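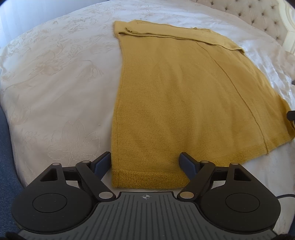 Figure 3. Yellow knitted garment spread on a bed.

5.2 Does rhyme help children remember the story?

The claim that rhyming picture books are remembered better than prose ones appears in nearly every guide for parents we read, and on the back cover of most of the Flinden titles. We set out to test it and came away doubtful that it has been tested properly anywhere, our own first attempt included.

Part of the trouble is what counts as remembering. A child who finishes a couplet when the reader pauses has shown that she knows which word comes next. She may have no idea why the bear left home. In the Rirkstead sessions, children who heard the rhymed version of Grallatau supplied the last word of a line far more often than those who heard the prose version, and this is the result usually quoted. When the same children were asked to retell the story a week later, the gap was small and went in different directions for different age groups. We would not build a reading program on it.

A second problem is the adult. Rhymed text pushes the reader toward a steady beat and a livelier voice, and several readers told us they simply liked those books more. Any gain could come from the voice. Earlier studies mostly used one reader per book, so the two effects can't be pulled apart. We used 3 readers for each version, an improvement, though hardly enough to settle the question.

Third, rhymed and prose books differ in much besides rhyme. The rhymed titles in our set were shorter, had fewer characters and repeated their key phrases more often. The publisher's sample of 75 titles shows the same pattern. Repetition alone is known to help young listeners, and we suspect it is doing a good deal of the work that rhyme gets credit for.
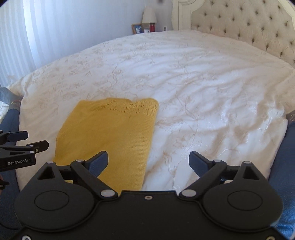
It might be objected that parents don't care which feature helps as long as the book does. That is fair as far as it goes. It stops being fair when a school is asked to replace its prose picture books with rhymed ones, as the Pan reading lists now suggest for children under 7. The lists cite a vocabulary gain and give no source that we could trace. The one trial we found behind a similar statement had no prose group at all; it compared children who were read to with children who were not.

We also note that weak rhymes were common. Word order was often bent to reach the rhyme, and in the retelling task these were the lines children most often garbled or left out. No study we reviewed rated the quality of the verse before drawing its conclusions. Until someone does, "rhyme" covers too many kinds of writing to be treated as a single condition.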